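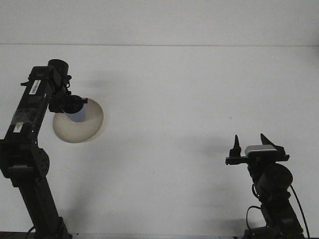
Left arm with the bowl up, right arm waiting with its jaws open.

Left arm won't let go at handover
Reading time: 2 min

skyrme_nia
Bench pair, two arms, passing dishes across. Left picks up, right is meant to take it. At cycle 1,083 the left refused to release and kept pulling while the right closed. I hit the stop. Log says "grip force nominal" the whole way through, which I don't believe for a second. Viklow support reckons it's my cable routing.

hparri
They always say cable routing. Did they ask for the log?

skyrme_nia
Nope.

grukine_col
I'll defend them a bit. A loose loop can snag near the end of travel and the joint reads it as load. Had it on ours at Geltcombe in January. Tied the cable back, fault gone.

hparri
Gone for how long? Ours was "gone" for 246 cycles and then came back at the same pose. I'd call that a coincidence, not a fix.

grukine_col
2,000 and counting, so no.

skyrme_nia
My worry is the stop more than the grip. Neither arm noticed it was fighting the other.
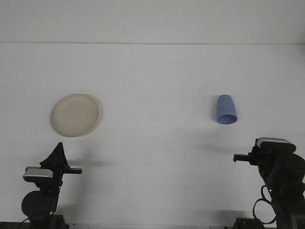 I've gone back to the plate and the blue cup with each arm working its own side, no handovers until I know what the force reading is worth. Six runs so far with no fault, and I'm not reading anything into six.

idris_p
Put a cheap luggage scale between the grippers and compare. I wouldn't trust "nominal" from any vendor.

grukine_col
Fine, but tie the cable back first or you're testing two things at once.

skyrme_nia
Scale first, cable second. If I move the cable now I'll never know what the colour-coded rubbish in that log meant.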